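Ticket 223 – Promo code not applying at checkout for annual plan
Store: Mokoena video channel
Opened by: Mbali Joubert
Assigned to: Fahad Bhutto
Opened: 2022-09-07
Priority: High
Status: Resolved

Reported problem

We set up a 60% off code for the annual plan and emailed it to the 900 people on our lapsed subscriber list. The sale runs for 48 hours. Customers enter the code on the checkout page and get "This code is not valid for your order." The same code works on the monthly plan, where it isn't supposed to. We have 42 replies to the email so far and most of them are about this.

Fahad Bhutto, first reply

Thanks for the report. I can reproduce it on the test checkout. Please don't delete the code or make a second one with the same name, as that will break the redemption count. Can you send the Skaltico coupon ID and tell me whether the code was made new or copied from an older one?

Mbali Joubert

Copied from the January sale. ID ends in 117. I changed the discount, the dates and the plan, then saved. The summary screen showed the annual plan.

Fahad Bhutto

That is the cause. When a coupon is copied, Skaltico keeps the plan ID from the original and only updates the plan name on the summary screen. The January code was for monthly, so checkout is still matching it to monthly.

Steps for the fix:

1. Open the coupon and go to Restrictions.
2. Remove the plan completely and save with the field empty.
3. Reload the page.
4. Add the annual plan and save again.
5. Clear the checkout cache under Store settings – Advanced.

Step 3 matters. Without the reload the old ID comes back.

Mbali Joubert

Done. The code now works on annual and is refused on monthly. Two things are left. The sale banner on the storefront still links to the monthly plan, and the share card for Twitter and Facebook shows the old January text. 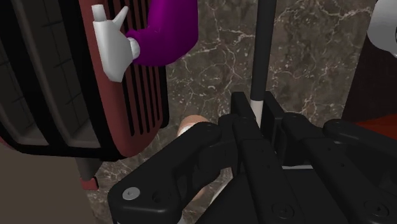

Fahad Bhutto

The banner link is stored separately from the coupon, so the fix above doesn't touch it. Go to Banners, open the active one and pick the annual plan from the list. The share card is built from the sale page title and the page's lead picture. Your title was updated but the card was saved before that, so it needs a refresh from the Sharing tab. 

Mbali Joubert

Banner fixed. Card refreshed, focus point moved down. The preview is right on both networks.

What should we do about the people who used the code on monthly before the fix?

Fahad Bhutto

Those orders are valid and will stay at the discounted price for the first billing period only. If you want to move anyone to annual, use Change plan on the customer record and tick "Keep discount." Don't refund and reorder – the code is limited to one use per customer and the second order will fail.

I also sent the copied-coupon bug to the Brekton product team.

Mbali Joubert

Understood. We extended the sale by a day and sent a second email with a corrected link. Orders are coming through. OK to close.

Closed by Fahad Bhutto. Linked to known issue: plan ID kept on copied coupons.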